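Mirnwood Annex, monthly office safety walk
April 1, 2024

Exits and hallways: OK. Somebody finally moved the boxes by the back stairs, thank you!!

Extinguishers: OK, tags all current. The one by the kitchen sits behind the door when it's open, so I'd like it moved before the May walk.

Floors: OK mostly. Carpet edge near the Elley room is lifting again (I taped it, but tape is tape).
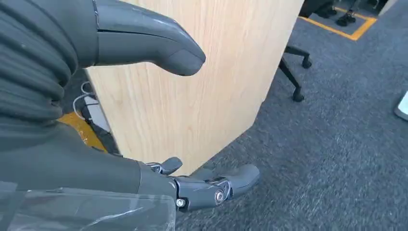

Power strips: FAIL. Two plugged into each other in the copy nook, plus a 2000 watt heater on the same outlet. I unplugged the heater and left a note.

Emergency lights: one dead, unit 322. Work order is in.

First aid kit: low on bandages, and the eyewash has expired. Ordering both. 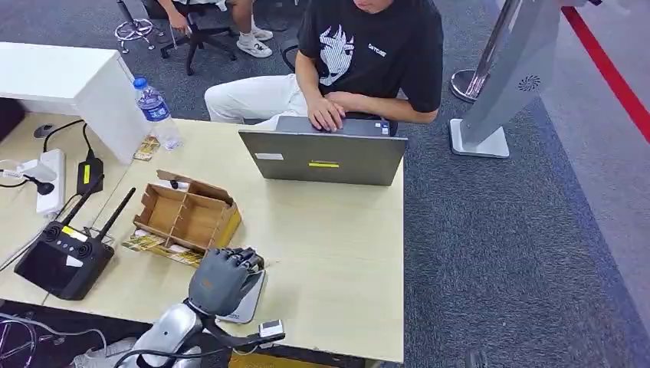
Desk with laptop in use.

Chairs: one wobbly, tagged. Next walk covers the storage cage too, so please clear the aisle by then.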